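Can a robot arm tidy up after lunch yet? Partly. Test yours on one small chore first.

1. Lay out a round plate, a small blue dish, a colander and some small food pieces. Start with the strawberry. 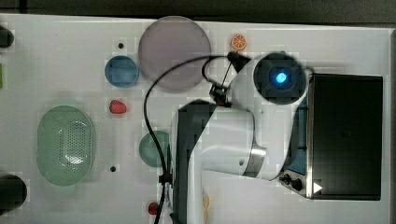

*Colander at left, strawberry below the blue dish.*

2. Run the pick four times. Sum-yee Tsai's log at Sellness has 362 tries, and thin plate rims caused most of the misses.

3. Check the cable before each run. It can loop over the plate and snag. 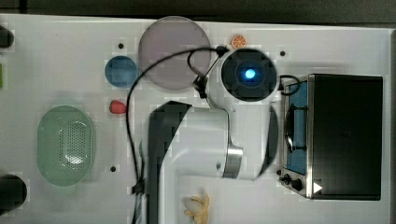

4. Leave the toaster oven door for last. Allow two minutes per try.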